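Stumero Adds Closet Return Line with Wooden Hangers and Woven Baskets

New products and a revised sorting method cover the step between the laundry room and the closet rod

CLISENPORT, May. Stumero, a supplier of closet and laundry storage goods, today announced the Closet Return line, a set of clothes hangers, open woven baskets and printed work instructions for households, small hotels and garment rental shops. The line goes on sale this month through the Stumero catalog and at the Stollerier showroom in Clisenport.

The line addresses the handling of hangers after garments have been removed for washing. In many closets, empty hangers stay on the rod between full ones, where they tangle and take up hanging width. The Closet Return method calls for empty hangers to be pulled from the rod, laid flat on a work surface, checked, and collected in a basket until the clean garments come back.

Stumero reviewed hanger use in 11 properties before setting the dimensions of the line. The review covered 3,907 hangers, of which 682 were taken out of service. The most common faults were a bent hook, a hook that turned too freely in its socket, and a missing or lifted grip strip. Cracked wood was a minor cause.

"The rod width was usually adequate for the clothing," said Darlene Hiebert, product manager for the Closet Return line. "The problem was the number of empty and damaged hangers left in place. We wrote the procedure first and sized the basket to fit it."

The basket is rectangular and open at the top. The weave extends across the base as well as the walls, and a slot handle is formed in the side wall. The basket has no lid. It is intended to stand on a table or closet shelf at working height and to be carried by the slot handles when filled. Stumero advises against stacking filled baskets, as hooks that project above the rim can catch in the weave of the basket above.

Hangers in the line have a metal hook and a wide outer profile with cut-out openings, which reduce weight and accept straps, belts and scarves. A strip on the upper bar limits slipping of lightweight fabrics. Replacement strips and hooks are sold separately.

The printed instructions set out the following sequence:

Clear the work surface and place the basket to one side.
Lay each hanger flat with the hook toward the person sorting.
Check the joint between hook and body, then the grip strip.
Place sound hangers in the basket with all hooks facing the same way.
Set damaged hangers aside for repair.

The sequence was written by Vaida Kütt, technical writer at Stumero, and revised after trials at the Stollerier showroom. An earlier version had the hanger checked while held upright. Staff found that a slight twist in the body was easier to detect against a flat board, and the step was changed. A pale board is recommended under wooden hangers so that splinters and loose strip material show clearly.

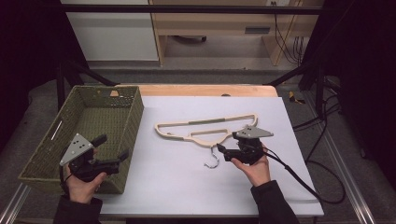

Hanger laid flat with the hook toward the sorter, basket at left.

Heino Luik, head of supply at Stumero, said the first production run consists of 3,415 hangers and will be divided between catalog orders and the showroom. Baskets are shipped flat-wrapped in paper and may give off a faint odor when unpacked. The company recommends airing them for a day before use. They should be wiped with a damp cloth and kept away from direct heat.

Existing customers can use the new baskets with hangers from earlier Stumero ranges. Hangers with clip bars will fit but should be placed on top, clips closed. Padded hangers are outside the scope of the instructions and will be covered in a separate sheet.

Printed instructions are included with each basket. Additional copies can be requested from the Stollerier showroom at no charge.

About Stumero

Stumero supplies hangers, rods, baskets and shelf fittings for residential and light commercial closets. The company is based in Clisenport and operates a public showroom under the Stollerier name.

Press contact: Gunārs Kuusk, Stumero Communications, Clisenport

Recent releases
Stumero Revises Load Guide for Closet Rods
Ramanauskas Shelf Brackets Join Stumero Catalog
Stollerier Showroom Extends Evening Hours
Aigars Pētersons Named Director of Product Testing
Replacement Hook Kits Now Sold Individually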